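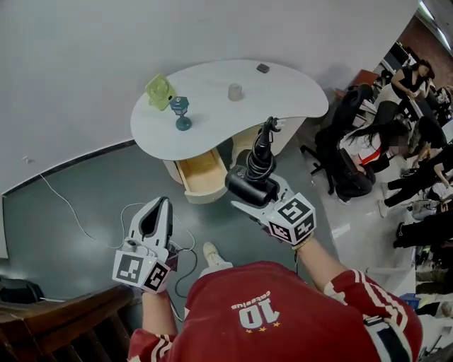

Drawer keeps sliding open on its own, how do I stop it?

Posted by plalstead_renter in Furniture and Storage

Hi all! I bought a little desk secondhand in September (the seller said it was a Flovico, no label that I can find) and the drawer will not stay shut. I push it in, I sit down, and ten minutes later it has crept out far enough to catch my knee. It's one shallow drawer on plain wood runners, nothing fancy. I rent, the floor is old, and I'd like to avoid drilling into the thing if I can. I already tried folded paper at the back and it fell out by Monday. Any ideas?

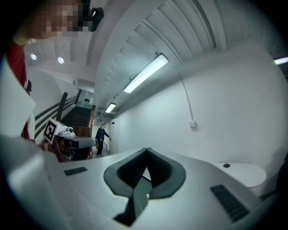 I should add that the drawer isn't overloaded, just pens and chargers and a stapler. And it slides really easily, maybe too easily — I can move it with one finger.

malý_workshop

Check the floor first. Put a level on the desktop, front to back. If the front is low, the drawer is just rolling downhill and you can fix it with felt pads under the front legs. I had 3 pads stacked on one side of mine and it's been fine for years. If the desk is level, rub the runners clean with a dry cloth. Somebody may have waxed them, and too much wax makes them slick. After that, a small stick-on magnetic catch at the back will hold it. Vollport sells a pack of 4, and the tape is plenty strong for a light drawer. Wipe the wood with rubbing alcohol before you stick it on and leave it overnight.

tapeitshut

velcro dots. done

oldhouse172

I'd skip the velcro, mine peeled the finish right off when I moved out. Agree about the level though! My whole apartment leans toward the street and I spent way too long blaming the dresser. One more thing to try is a strip of thin felt along the bottom edge of the drawer sides — it adds a bit of drag and you can pull it off later if you hate it.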